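Rangement des baguettes : une fiche de plus au guide cuisine de Killulska

L'atelier d'aménagement Killulska, à Ustville, a ajouté en juin une fiche consacrée aux baguettes et à leur support de plan de travail. Elle porte le numéro 61 et a été rédigée par Lingyun Zou.

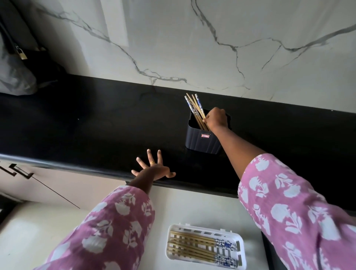 Page modifiée en juin, mardi, 16 h

La fiche retient le rangement vertical, dans un pot rectangulaire ouvert à parois rainurées, placé en retrait du bord, près de la crédence. Les baguettes en bois clair, à manche nu ou à motif bleu et blanc, y sont regroupées sans tri par décor. Le fond du pot est à vider et à essuyer 2 fois par mois. Le guide compte désormais plus de 1 574 entrées, consultables à l'accueil. Relecture : Stavros Kyriakidis.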